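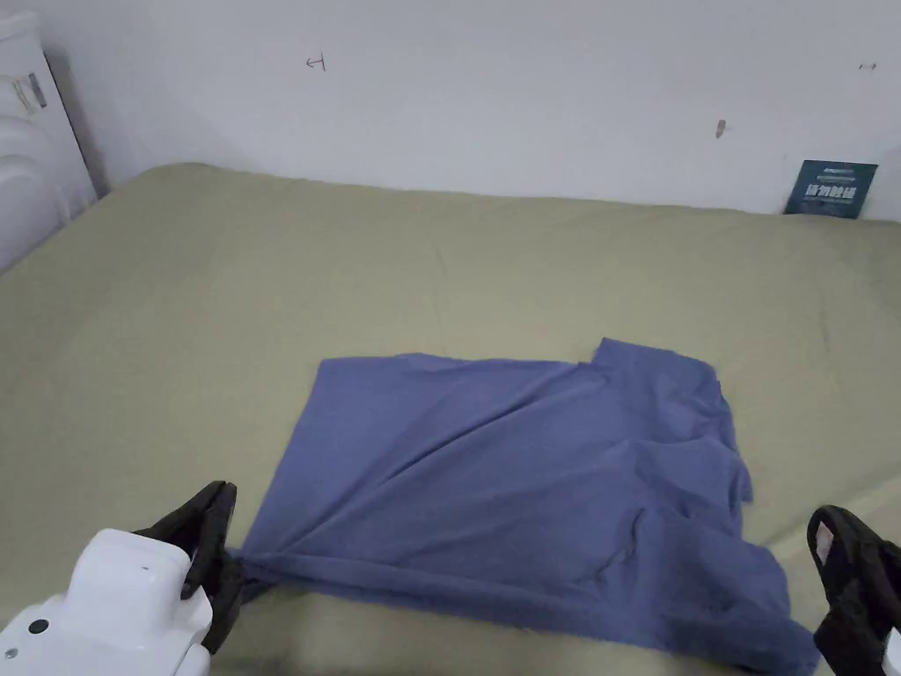
검색어를 입력하세요 검색 상세검색

Sombatkul 1227 섬유 취급용 그리퍼 세트

2021년 8월 17일 글 라타나 마하웡(Rattana Mahawong)

Sombatkul 1227은 의류와 침구처럼 형태가 일정하지 않은 천을 집고, 당기고, 접는 작업에 쓰는 양팔용 그리퍼 세트다. 좌우 그리퍼 2개, 제어 상자, 교체용 집게 패드, 작업면용 덮개로 구성된다. 제조사는 Istitz이며 조립과 출하 검사는 Plorkville 공장에서 한다. 이 페이지는 구매를 검토하는 설비 담당자와 연구실을 대상으로 하고, 가정용 세탁물 정리 기기를 찾는 개인 구매자에게는 해당하지 않는다. 이유는 아래 '현재 가능한 작업'과 '아직 안 되는 작업'에 적었다.

개요

가사 작업 가운데 빨래 개기는 기계화가 늦은 편에 속한다. 세탁과 건조는 통 안에서 끝나므로 옷의 자세를 알 필요가 없다. 개는 단계에서는 소매가 어디에 있는지, 목둘레가 위를 향하는지, 천이 한 겹인지 두 겹인지를 매번 판단해야 한다. 강체 부품이라면 한 번 잡은 뒤 자세가 유지되지만 티셔츠는 잡는 순간 모양이 바뀐다. 한쪽 끝을 모아 쥐면 그 지점에서 주름이 뻗어 나가고, 반대쪽 소매는 제멋대로 늘어진다.

1227은 이 판단을 대신하는 제품이 아니다. 판단은 상위 제어기나 작업자가 맡고, 그리퍼는 지시받은 지점을 정해진 힘으로 잡고 놓는 역할만 한다. 따라서 접기 성능은 그리퍼보다 인식 소프트웨어와 동작 계획에 더 크게 좌우된다. 견적 문의에서 가장 자주 나오는 질문이 "이것만 사면 옷을 개느냐"인데, 답은 "개지 않는다"이다.

집게부

집게는 평행 개폐식이다. 끝단 바깥쪽은 둥글게 처리하여 천 위로 미끄러져 들어갈 때 올이 걸리지 않게 했다. 안쪽 면에는 교체형 패드를 붙인다. 패드는 두 종류이며 용도가 다르다.

연질 패드: 면 티셔츠, 수건, 얇은 침구용. 마찰이 커서 약한 힘으로도 천을 유지한다. 보풀이 쌓이면 마찰이 급격히 떨어지므로 청소 주기를 지켜야 한다.

경질 패드: 청바지, 작업복, 두꺼운 솔기용. 얇은 천에 쓰면 눌린 자국이 남을 수 있다.

좌우 그리퍼는 대칭 형상이 아니다. 왼쪽과 오른쪽을 바꾸어 장착하면 케이블이 집게의 이동 경로에 들어가므로 커넥터 표시를 확인하고 체결한다.

조작 방식

손에 쥐고 쓰는 방식과 로봇 팔에 장착하는 방식을 모두 지원한다. 손잡이형은 작업자가 직접 동작을 시연할 때 쓰고, 플랜지형은 같은 집게부를 팔 끝에 다는 구성이다. 두 방식의 집게 형상과 개폐 범위는 동일하다. 시연 때 잡은 위치와 각도를 팔에서 다시 쓰려면 이 조건이 맞아야 한다.

손잡이형을 장시간 쓰면 손목 부담이 생긴다. Istitz 사내 지침에서는 접기 동작 연속 19회를 한 묶음으로 하고 묶음 사이에 그리퍼를 내려놓도록 정해 두었다. 작업장 사정에 따라 더 짧게 잡아도 무방하다.

작업면

작업면은 세트에서 가장 자주 생략되는 항목이며, 접기 실패 원인을 추적하면 여기에 닿는 경우가 많다. 딱딱한 금속 상판이나 유리판에서는 집게 끝이 천 아래로 들어가지 못하고 표면을 긁는다. 약간 눌리는 받침 위에 천 덮개를 씌우면 집게가 면을 살짝 누르면서 가장자리를 떠낼 수 있다.

권장 조건은 다음과 같다.

- 덮개는 무늬 없는 단색으로 하고, 취급할 의류와 색이 겹치지 않게 한다.
- 덮개 표면의 잔주름은 허용한다. 집게보다 높은 주름은 편다.
- 접을 옷 둘레로 여유 면적을 둔다. 소매가 작업면 밖으로 흘러내리면 무게 때문에 이미 접은 부분이 끌려간다.
- 벽에 붙여 설치할 때는 벽 쪽에서 집는 동작을 계획에 넣지 않는다.
- 조명은 위에서 고르게 비춘다. 강한 측면광은 주름 그림자를 옷 가장자리로 오인하게 만든다.

동봉 덮개는 일반 세탁이 가능하다. 섬유유연제는 쓰지 않는다. 덮개의 마찰이 낮아지면 옷이 접는 방향으로 통째로 밀린다.

현재 가능한 작업

Parkham 시험실에서 플랜지형 세트로 확인한 범위를 적는다. 시험 조건은 단일 품목, 한 벌씩 공급, 작업면에 미리 펼친 상태다.

수건과 사각 침구: 반으로 접기를 반복하는 동작은 안정적이다. 모서리 위치만 찾으면 되고, 한 번 어긋나도 다음 접기에서 보정할 여지가 있다.

반팔 티셔츠: 펼쳐진 상태에서 시작하면 접을 수 있다. 소매를 안으로 넣는 단계에서 오차가 가장 크다. 목둘레 쪽 천이 들려 각진 모양으로 서 있으면 한 번 눌러 펴는 동작을 끼워 넣어야 한다. 이 동작을 빼면 시간은 줄지만 마지막 단의 폭이 고르지 않다.

작업복 상의: 경질 패드로 가능하다. 단추와 지퍼 부위를 피해 잡도록 파지점을 지정해야 한다.

집게 패드 내구 시험은 면 티셔츠 기준 2000회 파지로 수행하였다. 시험 종료 후 연질 패드의 표면 마모를 확인했고, 이 횟수를 교체 주기로 정했다. 솔기 부위를 주로 잡는 공정에서는 더 일찍 교체한다.

아직 안 되는 작업

뭉친 상태에서 시작하기: 건조기에서 꺼낸 더미에서 한 벌만 집어 올려 펼치는 작업은 성공률을 보증하지 않는다. 두 벌이 엉켜 함께 올라오는 경우를 그리퍼 쪽에서 감지할 방법이 없다. 집게 간격 값으로 천의 두께를 추정할 수는 있으나, 한 벌이 겹친 것과 두 벌이 겹친 것은 구분되지 않는다.

뒤집힌 옷: 안팎 판별은 카메라와 소프트웨어의 몫이다. 판별이 되더라도 소매 안으로 집게를 넣어 뒤집는 동작은 본 제품의 집게 길이로는 수행할 수 없다.

양말 짝 맞추기: 지원하지 않는다.

속옷, 니트, 레이스가 달린 의류: 올 걸림 위험이 있어 사용을 권하지 않는다.

혼합 품목: 수건과 티셔츠가 섞여 들어오는 공정에서는 품목마다 접기 절차를 전환해야 한다. 전환 자체는 가능하다. 다만 품목을 잘못 인식하면 중간에 멈추지 못하고 끝까지 접는다.

속도도 짚어야 한다. 숙련된 사람과 비교하면 느리다. 세탁 공장에서 수건만 다루는 라인이라면 전용 접기 기계가 이미 있고, 그쪽이 빠르고 단순하다. 1227이 맞는 자리는 품목이 자주 바뀌는 소량 공정, 그리고 접기 동작을 연구하거나 시연을 모으는 작업이다. 가정에서 세탁기 옆에 두고 옷을 개게 하는 용도로는 설치 면적, 안전 거리, 감독 인력 조건을 모두 충족하기 어렵다.

설치

1. 제어 상자를 작업면 옆에 고정한다. 작업면 위에 올려 두지 않는다.
2. 좌우 그리퍼를 표시에 맞추어 연결한다.
3. 전원을 넣고 집게가 완전히 열렸다가 닫히는 동작을 확인한다. 원점 설정이 끝나기 전에는 천을 물리지 않는다.
4. 헌 수건으로 파지력을 시험한다. 가볍게 당겼을 때 미끄러지면 파지력을 한 단계 올린다.
5. 실제 의류로 바꾸고 눌린 자국이 남는지 확인한다.

케이블은 집게 안쪽을 따라 붙이고 여유 길이를 짧게 정리한다. 늘어진 케이블이 천 위를 쓸면 접은 부분이 풀린다.

유지 관리

패드의 보풀은 작업을 마칠 때마다 마른 솔로 턴다. 알코올은 연질 패드를 굳게 하므로 쓰지 않는다. 본체 외장은 물기를 짠 천으로 닦고 버튼과 단자 주변은 마른 천만 쓴다. 집게를 닫은 상태에서 끝단 틈이 육안으로 보이면 정렬 나사를 조정한다. 정렬 후에도 틈이 남으면 패드를 좌우 한 벌로 교체한다. 한쪽만 갈면 두께 차이로 천이 비틀려 물린다.

구성품

왼쪽 그리퍼, 오른쪽 그리퍼, 제어 상자, 연질 패드 한 벌, 경질 패드 한 벌, 작업면 덮개, 정렬용 육각 렌치, 설치 설명서. 플랜지 어댑터와 로봇 팔은 별매다. 카메라와 인식 소프트웨어는 공급하지 않는다.

주문 및 변경 사항

손잡이형과 플랜지형은 주문할 때 지정하며, 출하 후 변경하려면 Plorkville 공장으로 반송해야 한다. 패드와 덮개는 낱개로 주문할 수 있다. 긴 집게 옵션은 11월에 시제품 시험을 시작하며 판매 일정은 정해지지 않았다. 기존 1227 본체와의 호환 여부는 시험 후 이 페이지에 추가한다.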